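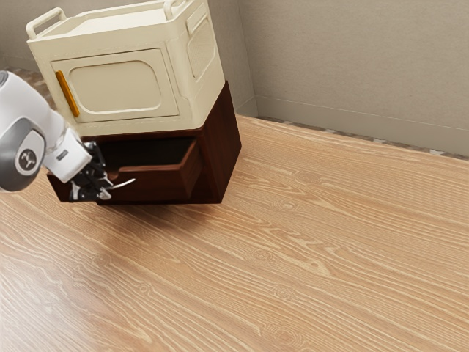

# Sevthorpe 回放数据集

Sevthorpe 收录格斗游戏《Golladlow》的对局回放，以及把回放解析成逐帧输入表的脚本。用途主要有两类：测试回滚网络代码的确定性，统计角色对局中的输入习惯。仓库不含游戏本体、贴图、音频或任何可执行文件，重放对局需要自备游戏。

当前主分支对应数据格式 2。格式 1 的文件仍可读取，但不再新增。

## 内容

```
sevthorpe/
 replays/ 原始回放，扩展名 .gdr
 tables/ 解析后的输入表，Parquet
 meta/ 对局元数据，JSON Lines
 tools/ 解析、校验、转换脚本
 CHANGES.md
```

`replays/` 按游戏版本分目录，目录名即游戏内标题画面右下角显示的构建号。同一构建号下不再细分平台。平台信息写在 `meta/` 的 `platform` 字段里，取值为 `pc` 或 `console`，不区分主机型号。

`tables/` 里的文件与回放一一对应，文件名去掉扩展名后相同。如果只做统计，不需要下载 `replays/`。

## 来源

回放由玩家自行导出并提交，提交页面由 Flerkidell 社区站托管。提交者在上传时勾选许可条款，之后由维护者跑一遍校验脚本，通过的进入下一次合并。人机对战、训练模式和自定义规则的房间不收。

Žukauskas 杯的对局单独标记为 `source: zukauskas`。字段里去掉了变音符号，早期的 JSON 写入脚本在部分系统上编码不一致，后来虽然修好，字段值没有再改。

数据集不追求覆盖全部段位。高段位玩家更愿意导出回放，低段位样本明显偏少，做难度或学习曲线方面的分析时要考虑这一点。

## 回放格式

《Golladlow》的回放只记录输入，不记录状态。文件由文件头、初始种子和输入流组成，重放时由游戏引擎重新模拟整局。因此回放只能在导出它的那个构建上可靠重放，换一个构建，哪怕只改了一个招式的收招帧，后面的局面也会逐渐偏离。

单个回合的输入流上限为 3600 帧。超时的回合在上限处截断，结果按剩余体力判定，与游戏内一致。回合之间的过场不计帧。

所有整数为小端序。输入以位掩码存储，方向和按键放在同一个字里：

| 字段 | 类型 | 说明 |
|---|---|---|
| `frame` | u16 | 回合内帧号，从零开始 |
| `p1_input` | u16 | 一号位输入掩码 |
| `p2_input` | u16 | 二号位输入掩码 |
| `flags` | u8 | 见下文 |

`flags` 的最低位表示该帧在录制端曾被回滚重算。格式 1 没有这一位，读取时一律填零，不能理解为“没有发生回滚”。

方向输入已经过游戏内的冲突处理。左右同时按下时掩码里两位都为零，原始的硬件按下状态无法从回放恢复。想研究手柄与摇杆差异的人请注意，这里拿到的是游戏看到的输入，玩家手上的动作还隔着一层。
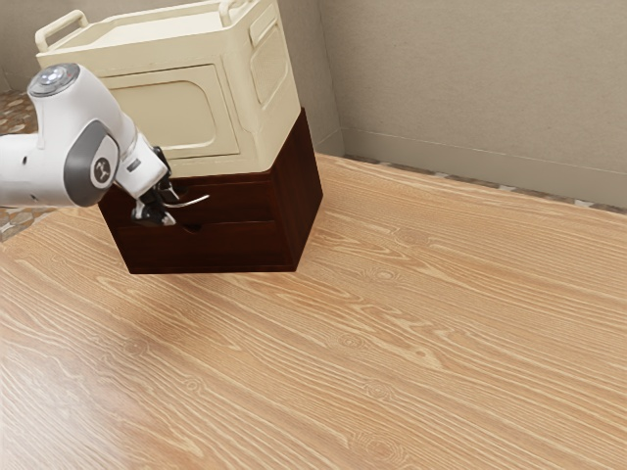
掩码中的方向以屏幕左右为准，与角色朝向无关。要换算成前后，需要两名角色的水平位置，而位置不在回放里，只能从重放中导出。`tools/export_state` 可以挂在重放过程上逐帧输出位置和体力，速度受游戏本身限制，没有办法离线加速。

## 输入表

解析后的表在回放字段之外补充了若干派生列，总共 15 列。完整列名见 `tables/SCHEMA.md`，常用的如下：

- `match_id`：对局编号，由文件内容散列得到，不含玩家信息
- `round`：回合序号
- `char_p1`、`char_p2`：角色内部代号，小写英文
- `dir_p1`、`dir_p2`：方向，采用数字键盘记法，静止为 5
- `edge_p1`、`edge_p2`：相对上一帧新按下的键
- `delay`：该局的输入延迟设置，单位为帧

`edge_*` 在每回合第一帧恒为零。按住键进入回合的情况很常见，如果把第一帧的按下也算作新按下，开局的出招次数会虚高。

角色代号与游戏内显示名不总是对应。有的角色在正式版前改过名，代号保留旧名。对照表在 `meta/characters.json`。

## 安装与使用

解析脚本只依赖 Python 和 `pyarrow`。

```
pip install -r requirements.txt
python tools/parse.py replays/ --out tables/
python tools/verify.py tables/ --strict
```

`--strict` 会在帧号不连续时直接退出。不加这个参数则输出警告并跳过该回合。合并前的检查一律使用严格模式。

读取单局：

```python
from sevthorpe import load_match

m = load_match("tables/a41c.parquet")
r = m.round(1)
print(r.input("p1").press_count("heavy"))
```

`press_count` 统计的是新按下次数，长按只计一次。

## 确定性测试

`tools/desync.py` 对同一回放重放两遍，在每个检查点比较状态散列。正常情况下散列应完全一致。测试集固定为 77 份回放，清单在 `tools/desync_set.txt`，挑选标准是包含投射物、场地边缘、双方同帧命中等容易出分歧的情形。

新回放不会自动进入测试集。改动清单需要单独提交，并说明新增的那份回放触发了哪条代码路径。

散列不含粒子效果和镜头震动。二者使用独立的随机数源，在不同显卡上结果可能不同，对胜负没有影响。
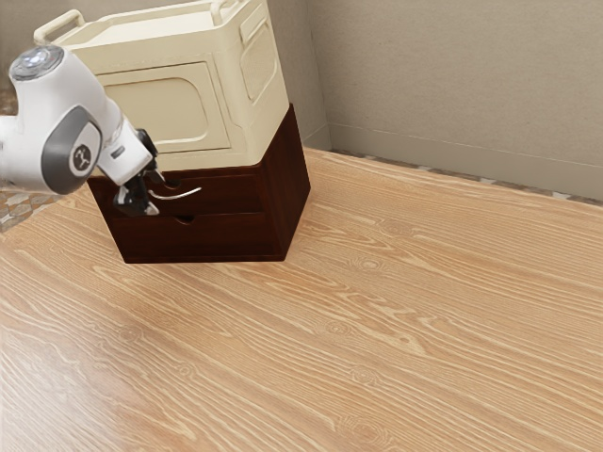
Khairul Tuhumury：镜头震动可以排除，但场地边缘的碎裂效果不该跟着排除。碎裂那几帧会推迟换边判定，我这边有一份回放，双方输入完全相同，换边早了一帧，后面整套连段都落空。建议把碎裂计时器加进散列，粒子照旧不管。

这条意见已采纳。碎裂计时器从三月的版本起计入散列，旧的散列基准文件因此全部作废，升级后需要用 `--rebaseline` 重新生成。不重新生成的话，脚本会在第一个检查点报错退出，错误信息是 `baseline version mismatch`，与真正的不同步不是一回事。

## 已知问题

- 中途掉线的对局以最后一个双方确认的帧结束，`result` 为 `void`。少数早期文件写成了 `draw`，尚未订正。
- 观战端导出的回放缺少 `delay`，表中为空值。不要当作零延迟处理。
- 格式 1 转格式 2 时，角色配色编号会丢失。配色不影响模拟。
- 在 Windows 上，路径过长时 `parse.py` 会报找不到文件。把仓库放到较浅的目录即可。
- `export_state` 在窗口最小化后停止输出，恢复窗口后从中断处继续，帧号没有缺口。
- 镜像对局中，若双方选择了同一配色，游戏会替二号位换色，元数据记录的是换色之前的选择。

## 隐私

玩家名、账号编号和房间聊天在入库前删除。对局编号不能反推账号。赛事对局可以通过公开录像认出选手，这一点无法避免，提交页面有说明。

要求撤回的回放会在下一次合并时删除，Git 历史不重写。需要连同历史一起处理的，请直接联系维护者。

## 提交回放

提交前请确认：

1. 回放在导出它的构建上能完整重放。
2. 文件没有用第三方工具改过文件头。
3. 双方玩家都知情。

校验失败的文件不会逐一回复，失败原因写在 `meta/rejected.jsonl`，按文件散列检索。

## 许可与维护

数据采用 CC BY 4.0，脚本采用 MIT。引用时写明数据集名称和所用提交的散列，不同提交之间样本会有增减。

维护者：Heino Uibo（格式、解析脚本），Khairul Tuhumury（确定性测试）。格式方面的改动先开 issue，再提合并请求。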